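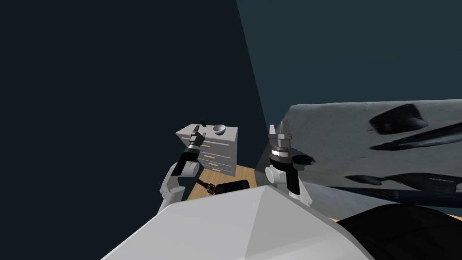
By the Business Desk
Staff reporter, home and retail

Clinard to change dresser anchor hardware from September

VOLTVILLE, 27 December 2018. Furniture maker Clinard will replace the wall anchor supplied with its bedroom dressers, the company said in a notice to retailers. The new part ships with all units built from September onward. Units already in stores will be sold with the current part until stock runs out.

The current anchor is a nylon strap fixed with one screw at the wall and one at the back rail of the dresser. The replacement uses a steel bracket at each end, joined by a short braided cable. Clinard said the bracket takes two screws and must be fastened into a stud. Drywall plugs will no longer be packed in the hardware bag.

The company tested the bracket on a dresser standing on carpet with all drawers open and a 65-pound weight hung from the top drawer front. The same test was run on hard flooring. Clinard reported that the cable held in both cases and that the bracket showed no bending. Results for the nylon strap under the same load were not included in the notice.

Owners of older dressers can order the bracket set by mail at no charge. Clinard has set aside 3,946 sets for the first round of requests. The model number, printed on a label inside the top drawer, is needed to place an order. The set fits back rails at least 56 millimeters high. Models with a lower rail will need an adapter plate, which is not yet available.

Astis, which sells the dressers through its stores in Voltville and Sison, said it will keep 2,000 sets at its Sison warehouse for customers who prefer to pick them up. Pickup orders will be limited to two sets per household.

Prices for the dressers will not change. Clinard said the assembly sheet will be revised to move the anchoring step ahead of drawer installation.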